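Print | E-mail this page
Filed under: Talks & Handouts, Home

Slide 2. Socks. Wait for the groan.

Ask who pairs theirs and who just owns a drawer. Areeba Ghumman falls in the second camp and will heckle. Let her.

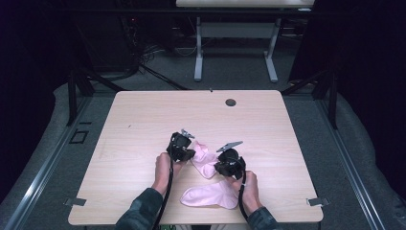 Main point: lay one flat, toe and cuff lined up, before you go near its partner. Pink on pink is the easy case. Black and navy at 6 a.m. is where marriages are tested.

Do NOT tell the Pridier hotel story again. If time is short, skip to towels. Haruto has the clicker and 60 handouts, which should outlast the audience.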